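The Bed Is the Last Thing Anyone Plans

Reading time: 5 minutes

Print this article | E-mail this article

Bartosz Grabowska was ironing pillowcases when I got to his shop in Rillimley, and he kept ironing for the first part of our talk. The shop is called Szewczyk, after the family that had it before him. It sells bedding in the front and cleans and repairs it in the back. He has worked there since he was 19 and has owned it for the last nine years.

I had come to ask him about wedding bedding, the red kind in particular. Couples bring it in from all over the county, usually a few weeks before the wedding or a long time after it.

"Before, they want to know how to make it look right," he said. "After, they want to know how to wash it. Those are the two conversations I have."

He didn't grow up with the custom. His own family gave feather pillows. He learned about red bedding from customers, mostly mothers and aunts who came in with very clear ideas. In many Chinese families the couple's bed is made up in red before the wedding day, and the double-happiness character turns up on the quilt, the pillows, the cushions and the window. Some families ask a particular relative to make the bed. Others just want it done by dinner.

"I had one aunt correct me three times on how to fold a quilt," he said. "She was right. I fold it her way now."

Last year the shop handled 288 pieces of wedding bedding. He knows because he writes each one in a ledger, with the color, the fabric and whatever was wrong with it. He showed me a page. Most entries said "red." The next column was more varied: silk, satin, cotton, and then plush, over and over.

Plush is what people buy now, he said. It's warm, it costs less than silk, and it looks full even on a small bed. The white characters stand out on it from across a room. A lot of it has English words as well, in capitals next to the characters. Some of his older customers don't care for the English. The couples usually like it.
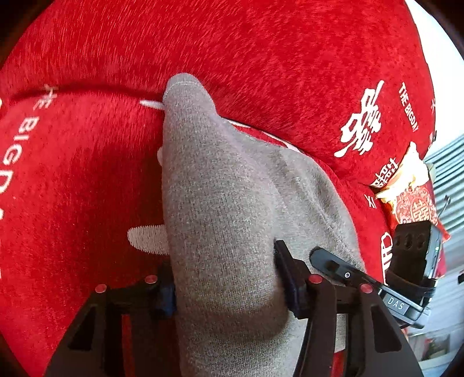
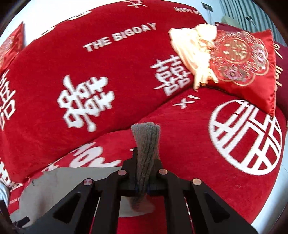

"The problem with plush is the nap," Grabowska said. He put the iron down for this part. "You run your hand one way and it's bright. You run it the other way and it's dark. So if you make the bed and then you sit on it, everybody can see where you sat."

His method is simple. Make the bed first with everything flat. Put the quilt on, pull the corners, then go over the whole surface with your palm in one direction, from the pillows to the foot. Do the cushions the same way before they go on. Don't use an iron anywhere near it. He once had a customer bring in a quilt with the shape of an iron pressed into the middle, perfectly clear, point and all.

"Could you fix it?" I asked.

"A little. Steam, and a soft brush. But I could still see it. She put a cushion there."

He is also particular about which way the characters face. They should read upright to a person standing at the foot of the bed, he said, if the design allows it. Plenty of designs don't, with characters scattered at angles, and then he tells people to pick the biggest one and set that straight. The rest will look fine.

We moved to the back room, where the washing is done. There are two machines and a long rail for drying. A quilt was hanging over it, waiting for a woman from Lesach who had spilled tea on it the first week she was married.

I asked what people get wrong when they wash red bedding at home.

"They wash it with something white," he said. "Every time. They think, it's new, it's good quality, it won't run." He tells people to wash it alone, cold, the first three times at least, and to turn the covers inside out. No softener on plush. Low spin. Hang it, and when it's nearly dry, brush it with a dry clothes brush.

White lettering needs a check before the first wash. He dampens a cotton swab, presses it on the red in a hidden corner and looks for pink. If the swab stays clean he goes ahead. If it doesn't, he calls the customer and they decide together, and sometimes they decide to leave the thing alone and air it outside.

He charges 34 dollars to clean a quilt and less for cushions. A full set, cleaned, mended and packed for storage, came to 234 dollars for one family in July, and he still thinks he may have charged too much. There had been a split seam down one side and he had it for most of a month.

Storage was the subject he had most to say about. He doesn't like vacuum bags for plush. They crush it, and it takes days to come back. He uses an old cotton sheet, washed plain, wrapped around the folded set with the characters on the inside. Then a shelf, away from a window. Refold it once a year so that the creases don't settle in the same place.

"And use it," he said. "People think it's only for the one day. Some families do put it away after a month, and that's their custom, so fine. But if you don't have a rule about it, put it on the bed at New Year. It's a warm quilt."

I asked if he had ever kept a piece himself. He went to a cupboard and took out a single red pillowcase, satin, faded almost to orange along the fold. It was left by a customer who moved away. He has called the number in the ledger several times and he still keeps the pillowcase wrapped, in case she comes in.

The shop bell rang then, and it was the woman from Lesach. He went out to tell her that the tea stain was gone and the quilt needed one more night on the rail.

Contact us | Copyright Vidari Local Press. All rights reserved. | Back to top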